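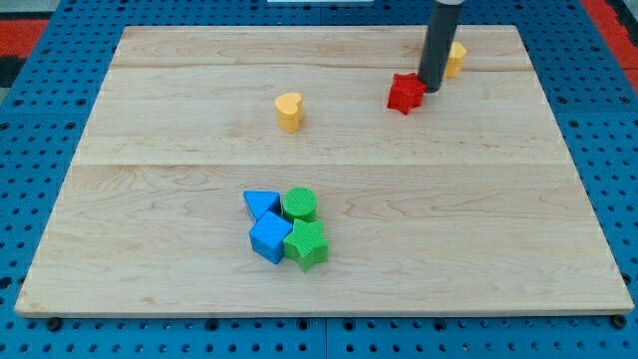 Pushing policy stalls when the target block is behind the end effector

wkshek
Running the Rimeo stack, tabletop pushing, language-conditioned, single RGB camera facing the arm from the front of the board. Typical instruction: "push the red star to the yellow heart." With the rod between the camera and a second block, the policy slows to near zero and dithers. 586 evaluation episodes, 317 completed. Most failures I have reviewed end with a block partly hidden by the shaft. History length is 2 frames. Has anyone fixed this without adding a camera?

z_ajayi
History is too short. Two frames at your control rate won't cover an occlusion. What is the rate?

wkshek
3 Hz. Inference bound.

f.ojo
I doubt it is occlusion. Check the action distribution at the stall. If it is bimodal, you have an MSE head averaging left and right around the block, and more history won't touch that. We saw the same thing on Cukel until the head was replaced with a mixture.

z_ajayi
Averaging would show up with the block in plain view too. He says it doesn't.

f.ojo
He says "most failures I have reviewed." Reviewed how many?

wkshek
Fair. Not all of them. The head is MSE.

slenz
Both are testable offline. Take the stalled states, mask the shaft pixels, paste the hidden block back in from an earlier frame, rerun inference. If the predicted velocity recovers, it's perception. If not, look at the head. Keep the block pose fixed between the two or the comparison is useless.

i_odukoya
Also check whether touching blocks get treated as one object. Tight clusters with two blocks of the same color gave us trouble: "blue square" and "blue triangle" embeddings were nearly identical until we relabeled by shape first.

wkshek
Ran slenz's test on a subset. Velocity recovers in some of the stalls, stays flat in the rest. So both, apparently. Trying the mixture head first, it's the smaller change.

z_ajayi
I would still do the history first.

f.ojo
Log the mixture weights while you're in there.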